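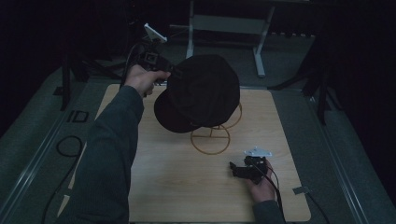
Cap and wire stand, left gripper doing the holding

Search this forum
Advanced

Budget for a second pair of hand-held grippers?

tornora_bench wrote:
We have one pair and want a second by July. Zistarov quoted 3144 for two grippers with mounting plates and cables. My limit is 3000. Has anyone got them lower?

I-seul Ryu wrote:
Ask for the price without cables. Ours came down by 90. Not enough for you, but they may move on delivery as well.

yeo_stores wrote:
I'd wait. Keep 1000 back for spare jaws and cables before you buy anything else. We didn't, and a pair sat on the shelf for most of a term.

Eleni Perić wrote:
Disagree with yeo_stores. 1000 is far too much for spares on two pairs. Jaws are cheap if you print them. Soft things like caps are easy on them anyway – it's hard plastic that wears ours.

yeo_stores wrote:
Printed jaws slipped on thin wire for us. Bought ones didn't.

tornora_bench wrote:
Thanks both. I'll ask about cables and delivery on Wednesday and put a smaller sum down for jaws.

4 replies · 2 shares
Contact us | © Trornurdale Forums | Back to top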